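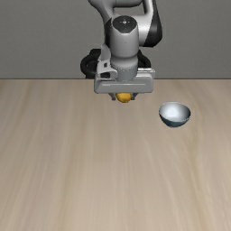
「静かな船旅」は静かなのか　エスコバル号の寄港地担当に聞く

4/21/19
シェア 35　コメント 60

川の船旅の広告には、たいてい霧が出ている。霧の向こうに教会の塔か城の影があって、手前の甲板では夫婦がカップを持って黙っている。私はこの手の広告を長いこと信用していない。霧が出ていれば塔は見えないし、甲板は寒いし、夫婦は三日目にはもう別々の場所で本を読んでいる。

それでも二月に、プラサウ川を下るエスコバル号に乗った。運航するヴォスカ社の売り文句は「急がない川」で、七泊八日、一人2,350ユーロ。安くはない。下船してからもどうにも腑に落ちないことがいくつかあり、同社で寄港地の手配を受け持つナビラ・ギンティンさんに時間をもらった。場所は終点の町ウィストモントの事務所で、約束の時刻より前に着いた私に、彼女は「広報から、厳しい方だと聞いています」と言った。否定はしなかった。

最初に聞いたのは、寄港地での滞在時間のことである。三日目の午前、船は小さな町に着いた。日程表には「旧市街をゆったり散策」とあった。ところが桟橋から旧市街まで歩いて、点呼があり、ガイドの説明を聞き、また点呼があって、自由時間として残ったのは35分だった。パン屋に並んだら終わりである。

「あの町ですね」とギンティンさんはすぐに言った。「桟橋の使用枠が決まっているんです。私たちの後にもう一隻入る。遅れると、その船は川の真ん中で待つことになります」

では「ゆったり」と書かなければいい、と私は言った。

「日程表の文章は私が書いているわけではありません」

誰が書いているのか。

「本社の、販売の部署です。行ったことのない人も書きます。私のところにも確認は回ってきますが、直せるのは時刻と地名だけで、形容詞は直せないことになっています」

形容詞は直せない。私はこれをノートに書いた。ギンティンさんはノートを覗いて、「そこは名前を出さないでほしいと言うべきでしたね」と言い、少し考えてから「まあ、いいです」と付け加えた。

■ 川岸は誰の景色か

エスコバル号の船室は60ある。小さな船だとヴォスカ社は言う。確かに海の客船に比べれば小さいが、全室が埋まった船から客が一斉に降りてくると、石畳の路地は簡単に詰まる。私が乗ったのは二月で、満室ではなかった。それでも三つ目の町では、地元の女性が買い物袋を提げたまま、私たちの列が通り過ぎるのを壁際で待っていた。ガイドは彼女に会釈をしなかった。

「夏はもっとひどいです」とギンティンさんは言う。「苦情も来ます。去年はある町から、団体の旗を上げないでくれと言われました。旗を下ろしたら、今度はお客様が迷子になりました」

結局どうしたのか。

「旗は小さくしました。色も地味に。それで両方から少しずつ文句を言われています」

この答えは気に入った。うまくいったという話ばかりする担当者なら、私は早めに帰っていたと思う。

ただし、景色の話になると、彼女も売り文句に近いことを口にする。「川の旅は窓からすべてが見える、というのは本当なんです。荷をほどくのは一度きりで、あとは景色のほうが動いてくれる」

見えたのは水門の壁ですよ、と私は言った。四日目の昼食は、最初から最後まで水門の中だった。窓いっぱいに濡れたコンクリートが上がっていき、止まり、しばらくしてまた動いた。隣の席のリドワン・マジンブンさんは退職した測量技師で、これを一番楽しんでいた。壁の目盛りを読んでは水位の変化を奥さんに報告していたが、奥さんは魚料理のほうを見ていた。

「水門は人気があるんですよ」とギンティンさんは言った。

それはアンケートの結果か、それとも希望か。

「……半々です。アンケートには水門の項目がありません。自由記入欄に書いてくださる方がいる、というだけで」

では人気があるとは言えないのではないか。

「熱心な方がいる、と言い直します」

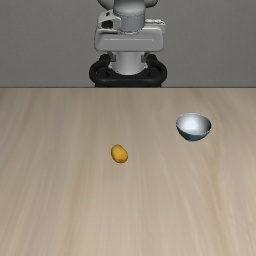 木のテーブルと丸いボウル

「地元の味」という言い方についても聞いた。船の夕食には毎晩、その日に寄った町の名前がついた皿が出る。私は三晩目あたりから疑いはじめた。町が変わっても、ソースの味が変わらないのである。最後の晩に厨房の責任者アミルル・マンダギさんに食材の仕入れ先を尋ねると、主なものは出港地でまとめて積むのだと、あっさり教えてくれた。途中で買うのはパンと香草、それに天気と時間が許せば果物だという。

「アミルルはそう言いましたか」とギンティンさんは言った。困っている様子はなかった。「冷蔵庫の温度記録を毎日つけて、検査があれば全部見せなければいけないんです。朝市で見つけた魚を箱ごと買って出す、というのは絵にはなりますけど、私ならやりません」

私もやってほしいとは言っていない。町の名前をつけなければいい、という話である。

「料理の作り方はその町のものですよ」

ソースが同じだった。

「それは厨房に伝えます」

伝わるのかどうか、私にはわからない。こういうとき、取材相手の「伝えます」を記事の成果のように書く同業者がいるが、私はソースが変わるまで信じないことにしている。

■ オプションという名の本体

一番聞きたかったのは追加料金の小旅行のことだった。基本料金に含まれる見学は、大まかに言えば、桟橋から歩ける範囲の散歩である。丘の上の修道院も、塩の倉庫も、内陸の葡萄畑も、すべて別料金になる。船に残った日の午後、甲板に出てみると、残っているのは私と、足を痛めた男性と、編み物をしている女性だけだった。つまり大半の客は払っている。大半の客が払うものを、追加と呼ぶのはおかしくないか。

ギンティンさんはここで初めて書類を出した。何年か前、すべて込みの料金を試したことがあるのだという。

「予約が減りました。比較サイトで並べると、うちが一番高く見えるんです。総額では変わらないか、むしろ安いのに。それで元に戻しました。戻したら予約も戻りました」

客が悪い、という話に聞こえる。

「そうは言っていません。でも、お客様が最初に見る数字で選ばれる以上、最初の数字は小さくなります。どの会社でもそうなります。それが嫌だと私が言っても、何も変わらないです」

この理屈を私は何度も聞いてきた。航空券の荷物料金も、宿の清掃料も、同じ理屈でできている。理屈としては通っているのだろうが、毎回、こちらが財布を出す段になって聞かされる。乗船前に届いた案内の冊子では、修道院の写真が見開きに使われていて、別料金であることは巻末の表に小さく書いてあった。これはギンティンさんの前に冊子を広げて確認した。彼女は老眼鏡をかけ直してその字を読み、「小さいですね」と言った。

修道院そのものは、行った。料金を払って行った。回廊はよかった。苔のついた井戸があり、案内役のプスピタ・センビリンさんは早口だが知識のある人で、修道士たちが川の氾濫のたびに柱に刻んだ線の話は、船内のどの講演より面白かった。線のうちの何本かは私の背より高いところにあった。センビリンさんによれば、一番上の線は後の時代に足されたもので、実際の水位だったかどうか怪しいという。町の人が観光客を驚かせるために刻んだ、という説もあるらしい。私はその説を支持したい。

この話をすると、ギンティンさんは声を立てて笑った。「あの線の話は、もともと案内の原稿に入れていないんです。彼女が勝手にしゃべっている。やめさせたほうがいいですか」

絶対にやめさせないでほしい、と私は頼んだ。取材で頼みごとをするのは行儀が悪いが、これは頼んだ。

■ 貨物船のこと

川の旅で私が一番長く見ていたのは、城でも葡萄畑でもなく貨物船だった。砂利を積んだ船、鉄屑を積んだ船、何を積んでいるのか蓋で見えない船。艫に自家用車を載せている船もあって、台所らしい窓にはレースではない、ごく普通の布がかかっていた。夜になっても通る。船室の明かりを消すと、向こうのエンジンの低い音が壁越しに来て、しばらくして波がこちらの船腹を叩く。「急がない川」で急いで働いている人たちのことは、冊子のどこにも出てこない。

「載せると、お客様が騒音を心配されますから」とギンティンさん。

実際に騒音はあった。私の部屋は後方の下の階で、水面がほとんど窓の高さにあった。部屋のことは冊子に「水辺の親密さを感じる客室」とあった。これも販売の部署の文章だろう。

「下の階は、料金がお手頃なんです」

眠れなかった夜が二晩ある。

「二晩なら、いいほうかもしれません」と彼女は言って、さすがに言い過ぎたと思ったのか、耳栓が受付に置いてあることを教えてくれた。乗っているあいだ、私はそれを知らなかった。置いてあるという表示もなかったはずである。同じ階のマジンブン夫妻も知らなかった。

甲板で一度だけ、貨物船の乗組員と目が合った。こちらは手すりに並んで毛布を膝にかけ、向こうは作業着でロープを巻いていた。私の隣の人が手を振った。乗組員は振り返さず、ロープを巻き終えて中に入った。広告の写真の夫婦が黙っている理由が、少しわかったような気がした。

ではこの旅を人に勧めるか、と最後に逆に聞かれた。ギンティンさんのほうから、である。私は、水門が好きな人と、貨物船が好きな人には勧める、と答えた。それから冬に乗ること。上の階の部屋を取ること。修道院の料金は最初から旅費に入れて計算し、センビリンさんが当番の日かどうか、出発前に電話で聞くこと。

「当番は前日まで決まらないんです」と彼女は言った。

取材のあいだに外は雨になっていた。事務所の窓から桟橋が見え、次の客を待つエスコバル号の舷側に、新しい横断幕を取り付けているところだった。風でなかなか広がらない。何と書いてあるのかと聞くと、ギンティンさんは「今年の標語です」と答え、それが「川が語りだす」であることを、あまり気の進まない様子で教えてくれた。

標語の案には彼女も目を通したのだそうだ。直せる時刻も地名も、そこには入っていなかった。

別れ際に、以前から気になっていたことをもう一つ尋ねた。あの広告の霧は本物なのか。プラサウ川に、あんな霧が出るのか。

「出ますよ」と彼女は言った。「出たら、船は動けません。去年も朝の出港が昼過ぎになって、次の町を丸ごと飛ばしました。お客様には払い戻しをしています。見学が無料の散歩だけの町だったので、払い戻す額はなかったんですけど」

シェア 35　コメント 60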